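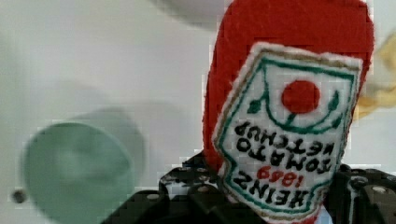 Stimus has released version 2.6 of Brandau, its turn-based kitchen management game, dated 2026-09-01. The update adds 15 order cards and a second save slot, and raises the shift limit from 15 to 21 turns. Saves made before the February patch must be converted from the main menu. Load times on the handheld version are unchanged.

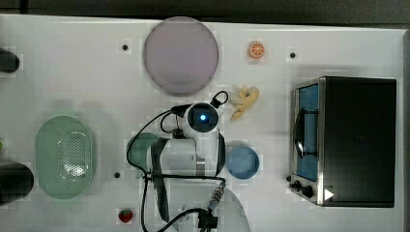
Jenon countered that the longer shift favors stockpiling and asked for the old limit to remain as an option in ranked play. Stimus has listed the request as open. Co-op for 2 players is planned for the next update.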